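From: Mabli Howells
To: Reston PC repair list
Subject: Re: Old tower, worth stripping?

Jarlath Gallagher wrote on Friday:
> I've been given an old desktop tower and would like to get it going
> again. Do I take the graphics card out before I touch the processor?
> And is 2 GB of memory any use these days?

Jarlath,

Leave the graphics card where it is. I lay the case on its side with the panel off, and you can get at the socket from above without disturbing anything else. Unplug it at the wall first and touch bare metal on the chassis. 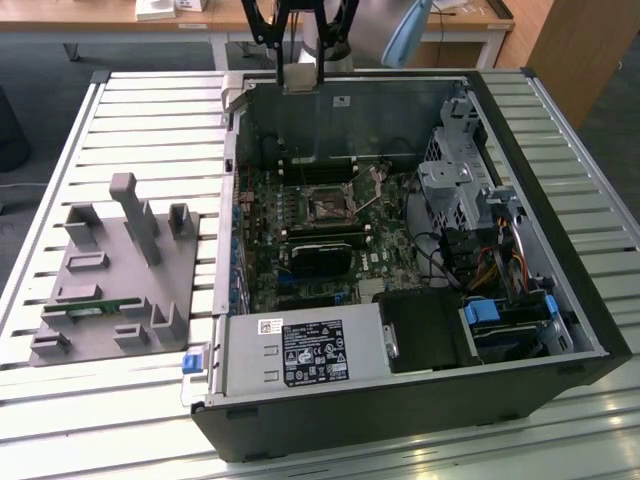 The lever comes up before the bracket does. Don't force either of them. If the old paste has gone hard, a bit of isopropyl on a cloth will shift it – keep it well away from the contacts.

As for memory, 2 GB won't get you far. Komton were selling 3 sticks for less than the postage when I last looked, but check the type against your board before ordering. Put the parts you've taken out somewhere they can't slide about. A holder with a slot for the memory module and a place for the CPU, like the grey printed one beside the Dell, does the job nicely, and so does an egg box.

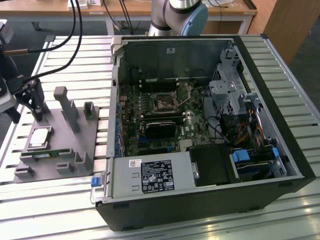 Drives are the other thing to look at before you spend any money. If yours dates from the 2000s, copy off whatever you want to keep and fit a cheap SSD. Look for carrier tabs before you reach for a screwdriver – there are two blue ones on the hard drive in the Dell. Label the cables as you unplug them.

Mabli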